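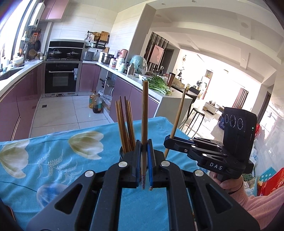
Brumico is a student robotics project and annual inter-club exercise in which pairs of participants carry out household sorting tasks with hand-held grippers. It is run by the Hudby Robotics Club and was started by Khang Lưu, then a second-year student in mechanical engineering. The best-known task is the chopstick transfer, in which a holder has to be filled or emptied one stick at a time. Two grippers work over the same table, one stick to each, and the sticks may be taken at any angle: a stick clamped upright between the finger pads, directly in front of the holder, counts the same as one carried on a diagonal. Recordings made during the exercise are used in the club's course on learning from demonstration.

History

The project grew out of a club assignment on parallel-jaw grasping. The first version used wooden dowels on a bare bench in the Hudby workshop and was done by one person with one gripper. Lưu argued in the club's newsletter that dowels were too uniform to teach much about grasp selection, and proposed chopsticks, which taper and tend to roll when laid flat. The change was adopted the following February.

The two-operator format was introduced in the second season, after members of a visiting club from Đoàn Technical College asked to enter as pairs. Work was moved out of the workshop and into private kitchens in the same season. The rules have required a furnished room ever since, and no part of the background may be cleared or covered for a session.

Format

A team consists of two operators and a recorder. The recorder starts and stops each attempt, notes dropped sticks and does not touch the table. A session contains 27 attempts, divided equally among three tasks.

Fill: sticks start loose on the cloth and end in the holder.
Empty: sticks start in the holder and end on the cloth.
Handover: a stick is passed from one gripper to the other before it is placed.

The handover is regarded as the hardest of the three. Both sets of jaws have to be closed on the stick before the first operator releases, and the second operator usually approaches from the side to keep the linkages from touching. Contact between the two grippers is permitted, but an attempt in which they lock together is void.

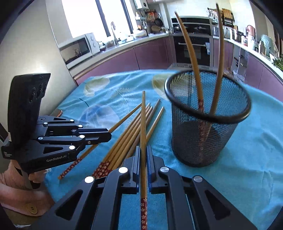

Sticks are laid down by the recorder before each fill attempt. They may touch or overlap, and the recorder is free to leave them in a fan or a heap. Operators may not straighten the pile by hand. Pushing a stick with a closed jaw is allowed once per attempt. Holders are supplied by the host household and vary in shape and depth, so results from different rooms are not ranked against each other.

Scoring

Attempts are scored with Clulex, a program written by club members that reads the recorder's log and the gripper recordings. A clean session is worth 1000 points. Deductions are made for drops, for sticks placed the wrong way up and for attempts that pass the time limit. Early versions of Clulex also penalized slow closing of the jaws. The penalty was removed after teams began snapping the jaws shut, which spoiled the recordings for use in class.

The record for one session is held by a Đoàn pair, who placed 124 sticks without a drop.

Use in teaching

Recordings are kept by the club and assigned to students in the spring course. Each student trims a set of attempts, labels the moment of grasp and the moment of release, and compares the two operators' approach paths. Failed attempts are kept in the set and labeled in the same way. A later assignment uses the handover recordings to study timing between two arms.

Patterned tablecloths are recommended in the course notes, on the grounds that plain ones give visual tracking few features to follow. Glossy floors and strong window light are listed as known sources of tracking error, but are not excluded.

See also

Parallel-jaw gripper
Learning from demonstration
Bimanual manipulation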